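Storing wine at home when you don't have a cellar

Most advice on keeping wine assumes you own a hillside. I own a two-bedroom unit with a hot-water cupboard, a west-facing kitchen and a bookcase, and over the years I've kept wine in all three. Two of them were mistakes.

Start by ruling out the kitchen. I know the rack looks good on top of the fridge. The top of the fridge is warm, it hums, and the bottles up there get a dose of frying onions every evening. Anything you plan to open this week will survive it. Anything with a cork and a birthday attached should go elsewhere.

Look for the dullest spot in the house. The floor of a built-in wardrobe on the south side is hard to beat, behind the shoes you don't wear. Under the stairs is fine if the dryer isn't also under the stairs. The garage is a furnace in January and I won't discuss it further.

Steady matters more than cool. A cupboard that sits at 19 degrees all year will treat a bottle better than one that swings up and down with every change in the weather. Leave a cheap thermometer in there for a week or two before you move anything in, and check it in the afternoon, when the bad news arrives.

Corks lie down, screw caps can do as they please. If you're short on floor, stand the screw caps at the back and give the horizontal space to the corks.

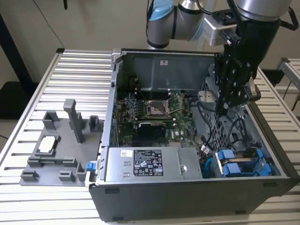 Desktop tower on its side with the side panel off, on a slotted aluminium table.

Keep a list. Mine is a sheet of paper taped inside the wardrobe door, with the name, the year and when I think I should drink it. Tsz-kin Hsueh, who has far more bottles than I do, puts hers in a spreadsheet with 201 rows and still can't find the Vavero. Paper tags around the necks save you pulling out every bottle to read the label – write on them in pencil, as some pens fade.

Wine fridges are useful if you have the money and can stand the noise. Measure the doorway as well as the gap, and leave room at the back for air. I bought a small second-hand one, got it home, and found the shelves were spaced for bottles slimmer than any I own. It now holds cheese, very well.

Once a bottle is open, put the stopper back in and stand it in the fridge, reds included. You'll get 2 days out of most reds and up to 4 out of a decent white. Pour what's left into a smaller jar, right to the brim, and you may do a bit better. After that it's for the stew, and after that it's for the sink. Don't cook with anything you pulled a face at.

Stained labels, crusty capsules and a little dust are nothing to worry about. A cork pushing up out of the neck, or a sticky trail down the side, means the bottle has been too warm at some point. Open that one next, on a night when you've got a spare.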